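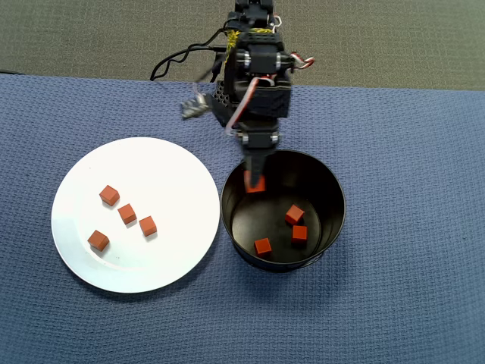 Black bowl and white plate on the blue cloth

How to turn your family stories into a short solo show

Last updated: 2025-04-03

You don't need a script, a director or a drama degree to start making a piece about the people you come from. You need a notebook and a relative who likes talking. I made my first one, Mitberg, out of my gran's letters, and I have never had so much fun being terrified!

1. Collect more than you need
Ask for small things: what was on the wireless, who slept in which room, what the neighbours fell out over. Record it if they're happy with that, and ask again before you use any of it on stage. Old theatre programmes and parish newsletters are brilliant too.

2. Pick 3 stories
Write each one out as you'd tell it to a friend in the pub. Don't tidy the grammar. If you keep wandering off the point, follow yourself for a page and see where you end up – my whole second half came from doing that.

3. Get it on its feet
Stand up and tell the first story out loud, without the page. Then tell it again as the person it happened to. Florian Schwaiger taught me this one at a weekend workshop and I still use it every single time. Write down whatever you said that wasn't in your notes (there'll be loads).

4. Cut it
A first solo piece wants to be short. Nearly 3,000 words was far too long for mine, and 1,000 of them went in one glorious evening with a red pen.
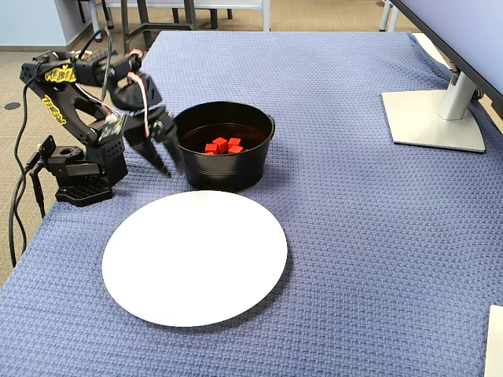
Blue cloth, black bucket

5. Make it easy to come to
Think about access while you're still writing. Can you describe what you're doing as part of the story? Could captions be built into the set? Leave time for a relaxed performance, and put the running time on the poster.

6. Show it to 5 people
A front room is fine. Ask them what they remember the next day, and keep those bits. Then book a scratch night – plenty of them take new names in September – and go and do it!

Filed under: Making theatre, Solo work, Beginners

Related
Hartono: a family drama in one act
Booking your first scratch night
Tinosow and the art of the long pause
Writing captions for small stages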